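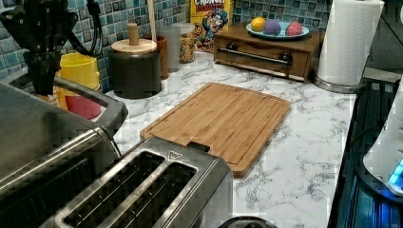

Candard wrote back after our November report to ask what the students do in the weeks when the arm is down, and whether the kitchen counter was still the right place to spend the rest of the grant. Fair questions, both of them! I'll try to answer them properly this time instead of burying everything in the budget table.

Marwood Student Robotics
Progress report to Candard, second period
March 26, 2026

First, the short version. We have 11 students signed up and coming regularly, the arm works, the counter tasks are further along than I expected, and we're behind on the part where the students write up what they've learned. I'll get to that.

What happens when the arm is down. We lost a good chunk of the winter to a cable fault that came and went depending on how far the wrist was turned (maddening, because it behaved perfectly every time I walked over to look). The students split themselves up. A few of them went through old runs and tagged where each one went wrong. A few more worked on Listetti, our scheduling and logging program, which used to be a spreadsheet and a lot of shouting. It now saves who was driving, which task they picked and how it ended, and it makes you fill in the last part before you can start the next run. That was a student's idea and they were very unpopular for a week.

So when the arm came back we had a much better picture of our own mistakes. The biggest one was reach. The kids kept lining up the gripper by eye from one side of the counter, and from there everything looks closer than it is.
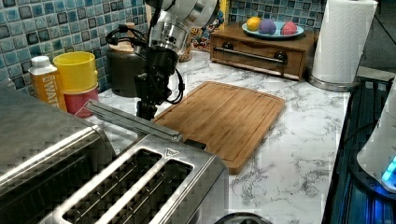

They started taking turns calling out distances from the other side, which is slow but it helped right away, and then somebody suggested marking the good starting positions in Listetti so the arm could go back to them by itself. We did that over two sessions. I'd love to say it was my plan.

On the counter itself: yes, I'd like to keep it. We talked about moving to the plain table course that Mocanu uses for its spring challenge, with the blocks and the painted squares, and half the group was keen. But the kitchen tasks get arguments going in a way that blocks never did. The play fruit on the plate is a good example. The plate sits up on the wooden drawer unit, so you have to come in from higher than feels natural, and if you want to put a piece on the cutting board you're carrying it down and across with the jars behind you. Three students came up with three different routes and they all think the other two are wrong. I'm letting that run for a while.

Numbers, since I know you need them. We have logged 1889 runs since the project began. I don't want to oversell that, as plenty of those are very short and end with the word "oops" in the notes field. In the current period the students set aside 150 runs for a proper test of the fruit task, same rules for everybody, no coaching from me. They're still working through how to score the halfway cases (piece on the board but rolled off again – is that a pass?), so I'd like to hold the results until the next report and give you something solid.

Drawer pulling is not going well. The bar handle is easy enough to get hold of, but the students pull at an angle and the whole unit wants to come along. Two of them have been sketching ways to come in lower and straighter, and we've spent a lot of time lately just parking the arm over different parts of the counter to see what the joints are doing.

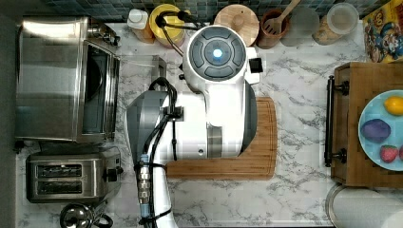 I think it's more a question of where the elbow ends up than of the gripper, and the students are slowly coming around to that too, though one group still wants softer finger pads. We may try both.

Money. We spent $520 this period, nearly all of it on replacement cables and connectors, plus a box of zip ties that vanished at an astonishing rate. No spending on travel. I'd like your okay to move what's left of the travel line over to spare parts, because if we stay with the counter we won't be going to the Mocanu challenge this spring. The students voted on that and it was close.

The write-ups. We promised one page per student by now and I have four, two of which are really good and one of which is mostly a drawing. I've moved the last part of each session over to writing and I'm keeping the arm switched off while we do it. Expect the full set with the next report, along with the fruit scores and a decision about the finger pads.

If anyone from Candard wants to come by and drive, please do. Just know that Listetti will make you fill in the form.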